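About Leckie

Hi, I'm Kirsty Gillies, and Leckie is my little language school! I started it at my own kitchen table with 6 students, one secondhand grammar book and a very patient cat. We've since moved upstairs from the bakery (yes, your coat will smell of cinnamon) and we teach German and Scots Gaelic to grown-ups who thought they'd left it too late.

Hannelore Tiedemann takes the German groups and Ailsa Moffat has the Gaelic ones – she also runs our song night every May, and you don't have to sing.

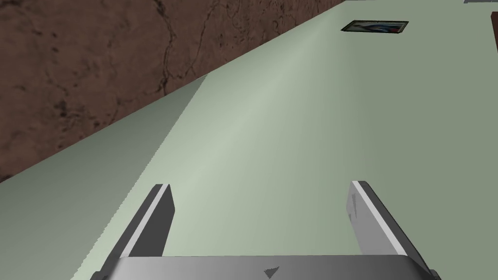
Do I need to take a test before I join?
Just come to a first lesson and we'll find you a group after a chat over coffee.

Lessons last 40 minutes, because that's when my own brain gives up, and there's no homework unless you ask for it. Some people do ask! Ilham Zaki looks after bookings and the lending shelf, which is up to 655 books now, so if you have one of ours at home, she'd love to see it again.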